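About Fetlow

Hi, I'm Tiago Moreira, and Fetlow is my school. It teaches Portuguese to grown-ups, mostly in the evenings, in a second-floor room over a shoe repair shop. If you got to this page by clicking around looking for prices, they're on the Classes page, but stay a minute, because I'd like you to know who you'd be dealing with.

I grew up speaking Portuguese at home and English everywhere else, which meant that for years I could argue about dinner in one language and do my taxes in the other. I never thought of it as something I could teach. Then a neighbor who was engaged to a man from Braga asked if I could get her through a wedding without embarrassing herself. We had 10 weeks and one kitchen table. She gave a short toast in Portuguese, her new mother-in-law cried, and by the time she was back from the honeymoon two of her friends wanted lessons too. (I still have the thank-you card. It has a rooster on it.)

That was the beginning. I kept my day job at Adetti, where I did customer support for accounting software, and taught on the side for longer than I should have. I was tired all the time and I loved it. When the kitchen got too small I rented a room by the hour, and when that got silly I signed a lease on this place, painted it one weekend with my brother, and gave notice at work. I was terrified! My manager at Adetti signed up for the beginner class, so I guess there were no hard feelings.

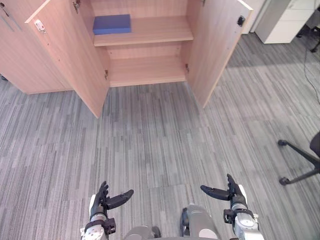 The name gets asked about a lot, so let me get it over with. Fetlow isn't a Portuguese word and it isn't an English one either. It's what my niece called a yellow stuffed dog when she was small, and when I had to put something on the business form it was the only word in my head. I had a list of sensible names, too. They all sounded like banks.

What we do is pretty simple. Classes are small, 10 people at the most, and we talk from the first night. You'll be bad at it. Everybody is bad at it, and I've arranged things so that being bad at it is kind of fun. The first evening you learn how to order coffee, how to say you didn't understand, and how to ask someone to say it again slower, and with those you can already get through a fair bit of a vacation. Grammar comes in when you start bumping into it. I like grammar a lot, I'll happily stay late and draw you the whole subjunctive on the board, but I don't lead with it.

I teach European Portuguese, the kind you hear in Lisbon and Porto. If you're learning for Brazil you're welcome here and you'll be understood just fine, but your teacher should really be Seok. She lived in Recife for 13 years, she runs our Brazilian group, and her accent is so good that people ask her which street she grew up on. She grew up in Ohio. She and I disagree in the hallway about what to call a bus, a train, a breakfast and a bathroom, and students seem to pick up plenty from listening in.

Then there's Testard, who handles the reading group. He'd tell you he doesn't teach, he just picks the books, but don't believe him. They've been through short stories, a cookbook, a really terrible detective novel and a good one, and they meet every other week with more cake than you'd expect. You need to have finished level 2 or be able to read a newspaper article without throwing it across the room.

A few things that people ask me on the phone:

How long until I can speak it? You'll be speaking it the first night. How long until it's comfortable is a harder question. A lot of our students say something loosened up for them after one full year, and it helps a lot if you do a little every day, even ten minutes with the radio on while you wash up.

Am I too old? No. I've had students in their eighties who did their homework better than I ever did mine.

Do you do kids? We don't, sorry. I tried a summer of it and I have huge respect for anyone who can do it for a living.

Can I just come and sit in? Yes, please do. Send me a note first so I can put out a chair, and plan on joining in a bit, since it's hard to hide in a group that size.

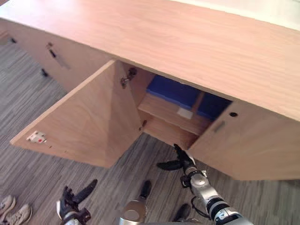
Is there a test at the end? There isn't one from us. If you need an official certificate for work or citizenship I'll help you get ready for it and tell you plainly whether I think you should wait a few months before paying the fee. I've talked more people out of it than into it, and they nearly all passed when they went.

We also do a potluck at the end of each term, and I'd feel bad leaving it off this page because for some people I think it's the main reason they enroll. The rule is that you have to explain your dish in Portuguese. Last spring somebody brought a lasagna and gave us a five-minute talk on it with one verb. It was wonderful. Some 30 people turned up, counting husbands and wives and one very patient teenager, and we had to borrow plates from the shoe guy downstairs.

What else? We're closed most of August, when I go and see my aunts and eat too much. New beginner groups start in September and again after New Year's, and the September one usually fills first. The stairs are steep and there's no elevator, which I really do wish I could fix – if that's a problem for you, Seok teaches one group in the library's ground floor meeting room, and I'm glad to do one-on-one lessons wherever works. Parking on our street is free after six. The coffee is free too, and it's good coffee, I'm fussy about it.

If you'd like to talk it over, call or write. You'll get me, unless I'm in class, and then you'll get my voice mail in two languages. Tell me why you want to learn, even if the reason is small. One of our best students started because she liked a song and wanted to know what it was about. (It was about sardines.)

Tiago

Page last updated July 2019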